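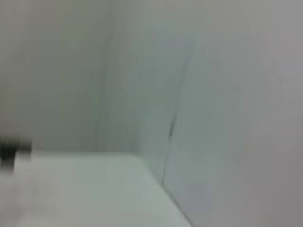

Mondthorpe-Surfaces
Fiche de données, version 3

Résumé

Mondthorpe-Surfaces est un jeu d'images fixes consacré aux plans de travail, tables et tablettes claires dans des pièces peu meublées. Il sert à l'étude de la séparation entre une surface horizontale et les parois voisines lorsque les teintes sont proches. Le jeu contient 1000 images, accompagnées d'un fichier d'annotations et d'un journal des révisions.

Responsable de la fiche : Maëlle MacLeod
Annotation : Réjean Dufour, Gholamreza Alipour
Scripts de conversion : Joni Heiskanen

Contenu

Les images sont réparties en 7 groupes, selon la surface principale :
- plan de travail de cuisine
- table de repas
- bureau
- établi
- tablette murale
- dessus de meuble bas
- surface indéterminée

Le dernier groupe n'est pas un rebut. Il rassemble les vues où le plan est lisible mais où ni sa matière ni son usage ne peuvent être établis à partir de l'image seule. L'annotateur n'a pas à deviner : une surface blanche sans grain visible est notée « indéterminée », même si la vue voisine dans le dossier montre une table.

Organisation des fichiers

images/ : fichiers JPEG, numérotation continue
masques/ : un fichier PNG par image, même numéro
annotations.csv : une ligne par image
revisions.txt : corrections apportées depuis la version 1
apercu/ : 50 images réduites, pour un contrôle rapide avant téléchargement complet

Champs du fichier d'annotations

id : numéro de l'image
groupe : l'un des groupes ci-dessus
teinte_plan : blanc, gris, beige, autre
teinte_paroi : mêmes valeurs
limite : nette, douce, absente
flou : 0 (nul), 1 (léger), 2 (fort)
objets : vide, isolé, encombré
note : texte libre, facultatif

Règles d'annotation

Le plan est délimité jusqu'à son bord visible. Lorsque le bord est étalé par le flou, le tracé passe au milieu de la transition, et le champ « limite » prend la valeur « douce ». Une différence de teinte faible suffit à justifier un tracé si elle se maintient sur toute la longueur du bord.

Les objets posés sur le plan sont exclus du masque. Un objet sombre dont le contour est dégradé par la compression est détouré au plus large, puis noté « non identifié » dans le champ libre. Les reflets restent dans le masque du plan. En cas de doute entre un reflet et la base floue d'un objet, la zone reçoit la valeur 255 (à ignorer) et n'entre pas dans le calcul des scores.

Les parois ne sont pas subdivisées. Une bande plus sombre sur un mur peut correspondre à un angle, à une ombre ou à un joint de panneau; les trois cas sont traités de la même façon.

Contrôle

Chaque masque a été tracé par une personne et relu par l'autre. Les désaccords ont été tranchés par Maëlle MacLeod. La majorité portait sur le groupe « établi », dont la définition a été resserrée en version 2 : un établi doit présenter un étau, un rebord d'outillage ou une surface manifestement marquée par le travail. À défaut, l'image passe dans « bureau » ou « indéterminée ».

Les séries Fodness et Coltton ont été relues une seconde fois en décembre. Les numéros modifiés figurent dans revisions.txt. La série Bouchard n'a pas été relue à cette occasion.

Limites connues

- Les surfaces claires dominent. Les résultats obtenus ici ne se transposent pas aux plans en bois foncé ou en pierre noire.
- Le champ « teinte_plan » est relevé à l'œil, sans charte de couleur. Les dérives verdâtres ou bleutées ne sont pas corrigées.
- Les images de flou 2 conviennent à la segmentation, mais pas à l'étude des textures. Il est conseillé de les filtrer dans ce second cas.
- Le champ « objets » ne donne ni liste ni dénombrement - il indique seulement l'état général du plan.
- Les groupes sont de taille inégale, et « tablette murale » est le moins fourni.

Utilisation

Lire annotations.csv en UTF-8, séparateur point-virgule. Les masques comportent les valeurs 0 (hors plan), 1 (plan) et 255 (à ignorer). Ne pas redimensionner les masques par interpolation bilinéaire : employer le plus proche voisin, faute de quoi des valeurs intermédiaires apparaissent le long des bords.

Les signalements d'erreur sont à adresser à Trevor Desjardins, avec le numéro de l'image et le nom du champ concerné. Pour un masque, joindre le tracé proposé au format PNG, à la taille d'origine.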